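What Makes a Mystery Story Tick?

Have you ever stayed up past bedtime because you just HAD to know who took the missing necklace? Then you already love mysteries!

Every mystery starts with a puzzle. Next come the clues, and good writers hide them in plain sight (sneaky!). In "The Bell at Trescombe," the biggest clue is a muddy boot on page 30, and the answer waits until page 90. 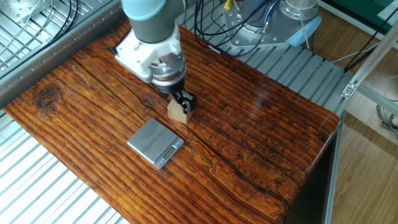 A gripper holding a small wooden block.

Watch out for red herrings, too. Those are false clues that send you running the wrong way! Writer Kagiso Lekota puts one in every book.

Try it yourself: pick a puzzle, hide two clues and add one red herring. Then see if a friend can crack the case!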